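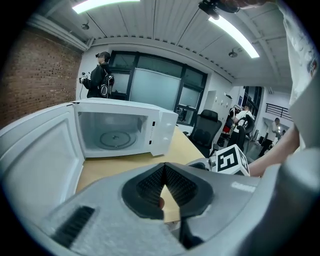
How often should the rubber pads on a hand-held gripper be changed? Change them when the grid pattern at the tip of the notch has worn smooth to the touch, and in any case before 408 recorded episodes on the same pair.

4.2 Upkeep of the hand-held gripper

We would have liked to devote this section to learning. It is devoted to screws. The Truvthorpe station was set up in April around one gripper, and most of what we know about it was learned with a hex key.

The pads came first. Our original schedule, drawn up by people who had never worn out a pad, called for new ones at 607 episodes. By then the grip on smooth handles had gone and the operators had taught themselves to squeeze harder, a habit that showed up in the width signal and took a while to unteach. The present limit is less heroic. Pads are replaced in pairs, even when one looks fine, as a fresh pad facing an old one closes off center.

The cube marker needs more tact. It sits on a bracket above the housing (Figure 3), at just the height where a passing hand likes to rest. A bump too small to remember is enough to turn it, and the pose estimate then drifts by a few millimeters while reporting perfect confidence. Besnard's remedy was a scribed line across the bracket and its mount. If the two halves of the line no longer meet, the marker is reseated and the calibration routine is run again. The routine takes 2 minutes, or the length of an argument about whether it is needed.

Figure 3. The hand-held gripper at the microwave task, door open and cavity empty. The V-shaped pad is in the foreground, with the cube marker on its gray bracket above and the ribbed vent at lower left.

The vent grille collects lint. We brush it at the start of each session with a dry paintbrush, having tried compressed air once and moved the lint somewhere more interesting. Housing temperature is logged by the Srour monitor, and a session is stopped if the reading climbs for ten minutes without leveling off.

Faults were entered in the station log by whoever met them first, which accounts for the range of prose styles. Of 148 entries, the largest share concerned the marker, followed by worn pads and then cables. Two further entries read only "Imov again" and refer to the software that names the files. Atallah has since rewritten the export step, and the phrase has not come back.

Spare pads, bracket screws and the paintbrush are kept in a tin at the station. The hex key is also supposed to be there.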